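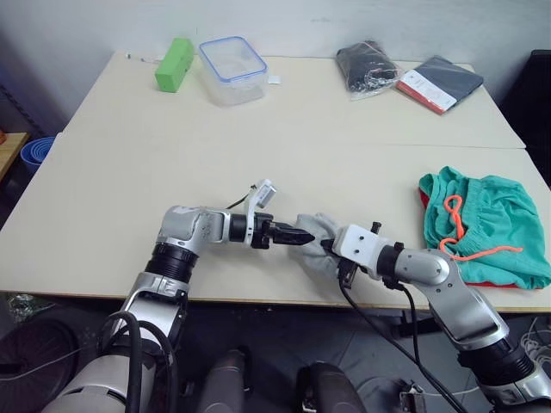 Wanted: people who like folding (or would like to like it)

Hi, I'm Lewis Yule, and I run the linen room at Caldeira, a small rental shop for tablecloths, napkins and kitchen towels. February is filling up fast, so I'm looking for 2 part-time folders to join us at the big pale table.

The work is pretty simple to explain. Cloths come to the table in a heap, you shake one out, smooth it flat, check it for stains and pulled threads, and fold it to the size on the card. Then you do the next one. The gray ones show every crease, so they take a bit more patience – I'll teach you my way, and if yours is better I'll happily steal it!

Shifts are three hours, mornings or afternoons, and you can pick up to 30 hours a month. You'll be on your feet for most of it, though there are stools if you'd like one. The radio is usually on (Braulio Camacho picks the station, bring complaints to him).

No experience needed. I care more that you show up on time and don't mind doing the same thing over and over. If you've worked in a hotel, a laundry or a restaurant, do mention it.

To apply, send me a few lines about yourself and the days you're free, or just stop by on Wednesday after 3 and fold a few napkins with us. We're at 382 Hornitz Street, side door – ring twice, the bell is quiet.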